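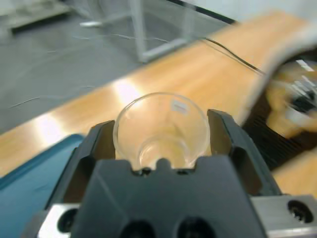

About Flurngate

Flurngate is an independent testing laboratory for robot grippers, arms, wrist cameras and motion controllers. We compare equipment on behalf of the companies that intend to buy it and the companies that make it. Our reports are used by machine builders, research departments and equipment distributors who need to know how a part performs on ordinary work before they commit to it.

The laboratory was established by Emrys Powell and Arwel Bowen, who had worked together on assembly equipment and had grown used to choosing grippers from data sheets. A data sheet gives stroke, force and weight. It seldom says whether a finger shape will close squarely on a drinking glass, or whether a camera beside it will still see the rim once the fingers have closed. Flurngate was set up to answer questions of that kind. Mr. Powell remains Director. Mr. Bowen heads the mechanical section and is responsible for all mounting hardware and finger inspection.

Our Work

Testing is organized in three sections: grippers and fingers, cameras, and controllers. A client may commission work from a single section or a full comparison in which all three take part. In a full comparison, every candidate is mounted on the same arms and given the same tasks, and the operators do not change between candidates.
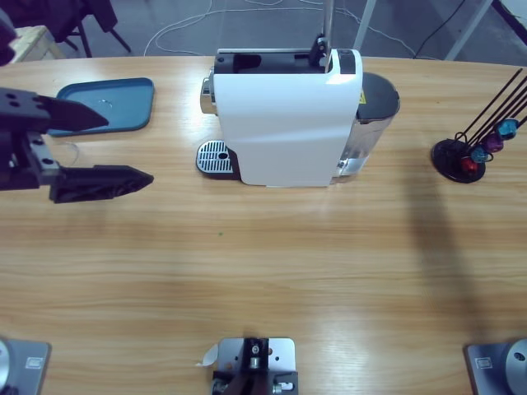
Household tasks form the larger part of our gripper program. They are demanding in ways that block-stacking trials are not, and clients can judge the results without special training. The coffee task is the one most often requested. It brings together a capsule machine with a raised lever and a clear water tank, capsules clipped to thin wire rods, and a flat tray with a raised rim, so that a pair of fingers must deal with small domed parts, transparent walls and a low edge within one sequence. Angular fingers with narrow tips tend to do well at the capsule stand and less well on large smooth bodies. Broad padded fingers generally show the reverse. Reports state both results separately, and we do not combine them into a single score.

Each candidate gripper completes 80 trials of every task in its program. A trial is recorded as complete, assisted or failed, and the reason for any assistance is entered by the operator at the time. Fingers are inspected and measured after every 10 trials. Where a client supplies more than one finger design, each design is treated as a separate candidate.

Cameras and Controllers

The camera section is led by Ivana Rivadeneira. Her group compares wrist-mounted cameras with fixed cameras placed beside or above the table, and most clients ask for both views to be recorded together. A wrist camera gives a close view of the fingertips and of whatever lies between them, but its picture suffers when the arm moves quickly in a bright room.

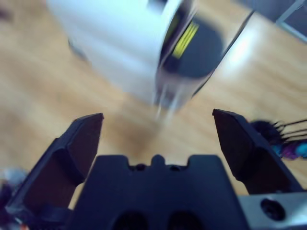
For this reason, all wrist cameras are tested at two arm speeds, and the section reports the share of usable pictures at each. Clear and glossy items are included in every camera program. Overhead lighting is left as it would be in a normal workplace, glare included, unless the client asks for controlled lighting in writing.

Controllers are the responsibility of Obaidul Marikar. His section measures the delay between command and movement, the steadiness of the finger opening when it is held, and the behavior of two arms sharing one workspace. The Noguchi bench, our main two-arm station, is used for this work. It carries a left and a right arm on matching bases at the near edge of a wooden table, with a metal mounting bracket bolted between them.

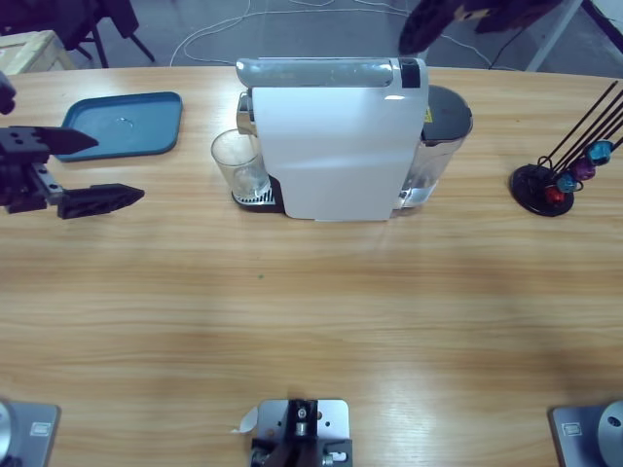 Two-arm station prepared for the coffee task, with the left gripper open.

Independence and Reporting

Flurngate does not sell, lease or represent equipment. Candidate parts are returned to the client at the close of testing. Draft reports are issued to the client for correction of fact only, and findings are not altered at a client's request. A copy of the trial records, including all camera recordings, accompanies each final report.

Finger drawings and task procedures are held in Flisent, our internal records system, which is maintained by Cledwyn Gwilliam. Clients who return with a revised design may have it tested under the same procedure as the original. Nearly all of our long-standing clients, Dalteris among them, make use of this arrangement.

Visits and Inquiries

Prospective clients are welcome to observe testing by appointment. Visits are held on Tuesday afternoons, with the exception of June, when the laboratory closes to visitors for the recalibration of the arms. Inquiries about gripper and finger testing should be addressed to Mr. Bowen, and those concerning cameras to Ms. Rivadeneira. All other correspondence may be sent to the Director's office.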